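로봇 피킹 작업 셀 운영 지침 개정, 케이블 고정과 작업 기록 항목 신설

로봇 통합업체 Akwood가 다품종 피킹 작업 셀에 적용하는 사내 운영 지침을 개정해 3월 4일(토) 공개했다. 개정판은 외부 배선 관리, 작업 용기 고정, 시험 물품 구성, 변경 이력 기록의 네 개 장으로 구성되며, 협력사 Jida와 Skemenetti가 운영하는 셀에도 같은 기준이 적용된다.

배선 장은 암 외부로 노출되는 케이블의 고정 간격과 여유 길이를 다룬다. 고정점 사이의 간격은 700mm를 넘을 수 없다. 손목 관절 부근의 여유 길이는 해당 프로그램이 사용하는 관절 각도 전 범위에서 산정하고, 최대 굽힘 자세에서 케이블이 작업 용기의 테두리에 닿지 않는지 저속 운전으로 확인해야 한다. 테이프 고정은 시운전 단계에 한해 허용되며 양산 전환 전에 기계식 클램프로 교체한다.

용기 장에 따르면 작업대 위의 용기는 로봇 좌표계 기준 위치를 등록한 뒤 사용한다. 용기를 옮기거나 클램프를 풀었다가 다시 체결한 경우에는 위치를 재등록해야 하며, 재등록 전 자동 운전은 금지된다. 그리퍼가 용기 안으로 진입하는 구간의 속도 상한은 셀별 위험성 평가서에 따로 명시한다.
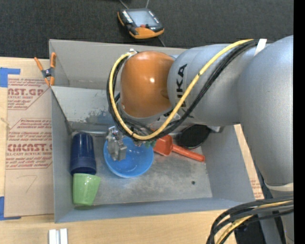

용기 위치를 다시 등록할 때 그리퍼도 재교정해야 하는가? 그리퍼를 분리하지 않았다면 용기 위치만 재등록하면 되고, 분리했다가 다시 장착한 경우에는 공구 중심점(TCP) 교정을 먼저 마친 뒤 용기 위치를 등록한다.

시험 물품 장은 형상과 표면 특성이 다른 물품을 한 용기에 섞어 시험하도록 했다. 컵과 그릇처럼 안쪽이 빈 물품은 개구부 방향을 바꿔 가며 배치하고, 손잡이가 있는 물품은 손잡이가 용기 벽을 향하는 조건을 포함해야 한다. 광택 표면은 조명 반사에 따른 인식 오류를 별도 항목으로 집계한다. 합격 판정에는 셀당 2,000회의 파지 시도가 필요하며, 시험 도중 그리퍼 부품이나 제어 프로그램을 변경하면 횟수를 처음부터 다시 센다.

변경 이력은 작업자 2인이 확인해 Akwood의 기록 관리 도구 Bright에 입력한다. 입력 항목은 변경 일시, 대상 부품, 프로그램 버전, 재등록 여부다. 비상정지 회로에 영향을 주는 변경은 이력 입력과 별도로 기능 시험 성적서를 첨부해야 한다. 성적서가 없으면 해당 셀의 자동 운전 승인은 보류된다.

신규 셀에는 개정 지침이 즉시 적용된다. 기존 셀은 8월 정기 점검까지 배선 장과 용기 장의 요구사항을 충족해야 하며, 시험 물품 장은 다음 프로그램 변경 시점부터 적용된다. 종전 지침에 따라 작성한 위험성 평가서는 그리퍼 진입 구간의 속도 상한을 추가하면 계속 사용할 수 있다.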